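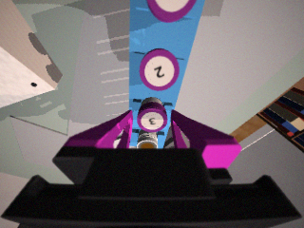
Wie oft muss man so eine Zelle nachkalibrieren? Alle 25 Läufe, und nach jedem Greiferwechsel sofort.

Zelle Kostitz steht bei Lauf 487. Das Handbuch von Briltine meint, sie sei wartungsfrei - es meint wohl das Handbuch.

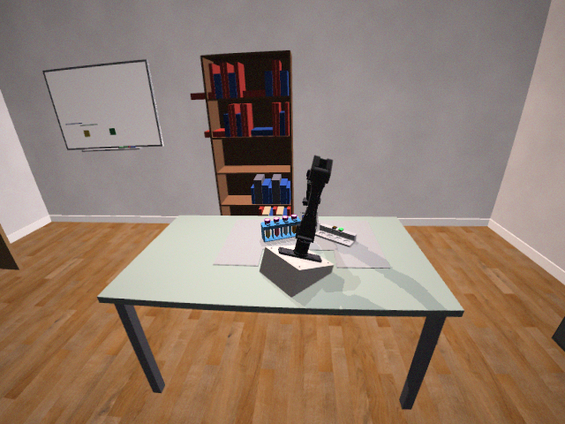

Zelle Kostitz, Arm nach oben, Rack dahinter.

Heute dran: Nullpunkt am Ellbogen. Der lag 2 mm daneben, was bei Reagenzgläsern eine Weltanschauung ist.
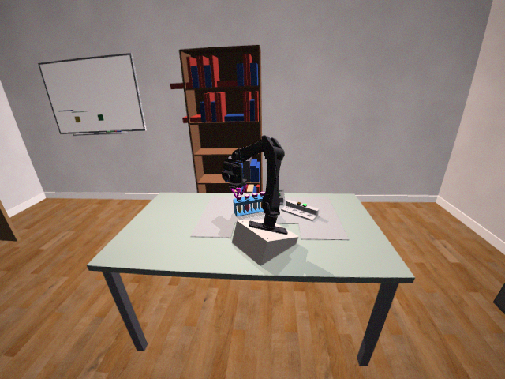

Danach Greifhöhe neu einlernen, Tempo auf 49 Prozent, Offset speichern. Letzteres vergesse ich montags gern.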